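Besuchsbericht Dukia: Kommissionierung und Handgriffe im Umbruch

Der Rundgang beginnt in der Packhalle in Akolgo, zwischen Wareneingang und Linie 2. Dukia stellt hier Bastel- und Dekosets für den Versandhandel zusammen. Rund 40 Personen arbeiten am Standort, verteilt auf zwei Schichten. Begleitet wurden wir von Muammer Kocabaş, dem Leiter der Arbeitsvorbereitung.

An der Linie stehen vier Roboterzellen. Jede besteht aus einem Arm mit Parallelgreifer, einer Zuführung und einer Waage am Ausgang. Die Zellen übernehmen formstabile Teile: Holzrohlinge, Dosen, verschweißte Beutel. Weiche und leichte Teile laufen weiter über Handplätze. Kocabaş nennt als Grund die Greifkraft. Was für eine Dose passt, drückt Schaumstoff so weit zusammen, dass er beim Ablegen verrutscht. Die Waage bemerkt davon nichts, das Set geht mit korrektem Gewicht und verdrehter Einlage in den Karton.

Für die Beschäftigten hat sich vor allem die Zeiteinteilung geändert. Früher bestimmte der langsamste Handplatz das Tempo, heute gibt die Zelle den Takt vor. Zwischen Zelle und Handplatz liegt deshalb ein Puffer für sechs Behälter. Ist er voll, hält die Zelle an. Der Betriebsrat hatte auf dieser Reihenfolge bestanden, die erste Planung sah eine Anzeige am Handplatz vor. Die Anzeige hängt noch, ist aber abgeschaltet.

Weggefallen ist das Heben der vollen Kisten am Linienanfang. Hinzugekommen sind Störungsbehebung und Formatwechsel. Beides wurde zunächst von der Instandhaltung erledigt und liegt inzwischen bei den Packerinnen und Packern, nach einer Einweisung an der Steuerung »Alton«. Über die Eingruppierung dieser Tätigkeit wird noch verhandelt. Mehrere Beschäftigte sagten uns, die Arbeit sei abwechslungsreicher, aber auch lauter: Die Druckluft der Zuführungen ist am Handplatz deutlich zu hören. Eine Schalldämmung ist bestellt, ein Liefertermin lag beim Besuch nicht vor.

Für die weichen Teile verfolgt der Betrieb einen zweiten Weg. Die Greifbewegungen werden nicht am Schreibtisch programmiert, sondern von Beschäftigten mit einem handgeführten Greifer vorgemacht und aufgezeichnet. Diese Arbeit findet außerhalb der Halle statt und war Ziel der zweiten Etappe. 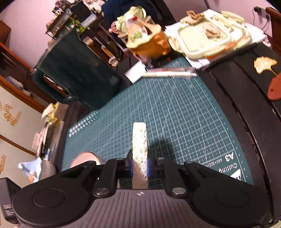
Karkus, im Juli – Sota Amano betreut die Aufzeichnungen und legt Wert auf normale Wohnräume. Eine leere Messplatte liefere saubere Daten, sagt er, helfe aber wenig, wenn später Verpackungsreste und Papier neben dem Teil liegen. Gearbeitet wird auf einer grünen Schneidematte im Format A3. Zwischen den Backen des Greifers steckt ein heller, poröser Streifen, einem Schwamm ähnlich und senkrecht gehalten.

Die Bewegung selbst ist kurz, das Einüben dauert länger. Wer jahrelang mit den Fingern gepackt hat, schließt die Backen anfangs zu schnell und zu fest. Amano lässt deshalb jede Person eine Weile ohne Aufzeichnung üben. Misslungene Griffe werden markiert und behalten.

Ungeklärt ist, wem die Aufzeichnungen nach einem Wechsel des Arbeitgebers zugerechnet werden. Eine Betriebsvereinbarung dazu liegt im Entwurf vor. Bis zur Unterschrift bleibt die Teilnahme freiwillig und wird als Arbeitszeit vergütet, An- und Rückfahrt eingeschlossen.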